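Tistico Outdoor Gear | Packs | Hindmont 60 Liter Backpack

Hindmont 60 Liter Internal Frame Pack
Item no. 2607
In stock. Pine green, slate, rust. Rust is low in the short torso, order soon if you want that one.

Back in stock as of June. Sorry for the wait, the whole last batch went before we got the page updated. Same pack as before, two changes: new hipbelt buckle, and the top pocket is a bit deeper. Everything else carries over, so your old rain cover still fits.

Who it's for: three to five nights out. Full size bag, tent, stove, a bear can if you pack it right. Too big for day hikes, get the Abdella for those. Cinches down OK for an overnight but you'll have some extra strap flapping around.

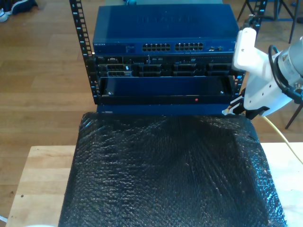

One customer wrote in to ask if the bear can goes in sideways. Depends on the can. The short fat ones, yes, just above the sleeping bag. The tall ones go in upright with soft stuff packed around them. Same customer said the old hipbelt buckle popped open twice on a steep descent, with gloves on, and could we please fix it. We did. New one has a deeper catch and you can still work it with cold hands.

Fit

Torso length matters more than your height. Measure from the bony bump at the base of your neck down to the level of your hip bones. Get somebody to help, it's hard to do alone. Short, regular and long. In between sizes? Go with the smaller one if you mostly walk in summer, bigger if you wear a thick jacket under it.

To set it up:
Put some weight in first. An empty pack tells you nothing.
Loosen everything.
Hipbelt on, top edge just over the hip bones. Snug.
Shoulder straps next, pull down and back. Not too hard.
Load lifters last, the small straps up by your ears. A little tension is plenty.
Walk up and down some stairs. Fix whatever rubs.

If the shoulder straps are carrying most of the weight, the belt is too low or the torso is set too long. Move the yoke down one slot and try again. The yoke has 6 slots, velcro plus a webbing loop, and it's stiff when new. Slide a flat hand in behind the pad to peel it, dont yank on the strap.
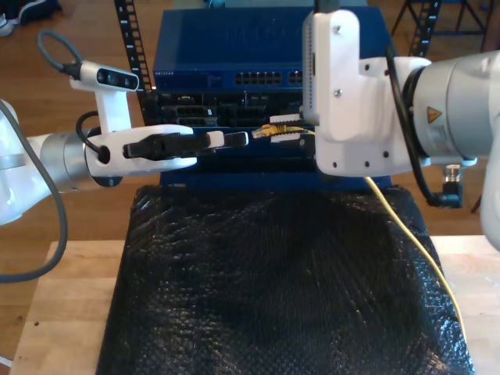 White gripper, yellow Ethernet connector.

Pockets and access

Main compartment opens at the top with a drawcord, plus a zipper down the left side so you don't have to empty everything out to find your socks. Divider for the sleeping bag section, unclips if you don't like it. Two stretch side pockets, angled forward. You can reach a bottle with the pack on, once you get the hang of it. Hipbelt pockets take a phone or a few snacks. Big phones are tight.

Front pocket is stretch mesh with solid fabric over the bottom third, which is where the old mesh used to snag. Wet rain jacket, camp shoes, trash bag, that kind of thing.

Lid comes off. No, it doesn't turn into a hip pack, we get asked. Leave it at home if you're trying to save weight.

Fabric and weather

Ripstop nylon body, heavier nylon on the base. It'll shrug off a short shower but it is not waterproof, the seams aren't taped. Use a liner bag. Rain cover sold separately, and on a windy ridge we'd trust the liner over the cover anyway.

Load: we rate it for 40 pounds. It'll hold more, your back won't thank you. Above that look at the Ollholm, which has the double stay frame and a wider belt.

Care

Sponge it off with cool water and mild soap. No washing machine, no dryer. Hang it up open, out of the sun, till it's dry all the way through. Sweat salt eats the coating on the back panel so give that a rinse after a hot trip. Sand in the zippers, use an old toothbrush.

Store it loose, not squashed under other gear. Mice like trail mix crumbs. Check the hipbelt pockets.

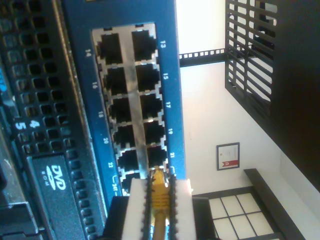 Shipping and returns

Free ground shipping on orders over 80 dollars, so this pack ships free. Orders in by 2 p.m. go out same day, weekdays only. Returns fine for 60 days, unused, tags on. Trying it on around the house with weight in it is fine and we want you too do that. Just keep it off the trail until you're sure.

Wrong size? Email us the item number and the size you want, we'll send a label. Swaps ship once the first pack gets scanned.

Goes with

Hindmont rain cover, large
Hindmont liner bag
Abdella day pack
Spare hipbelt buckle (fits older Hindmont packs, needs a small flat screwdriver)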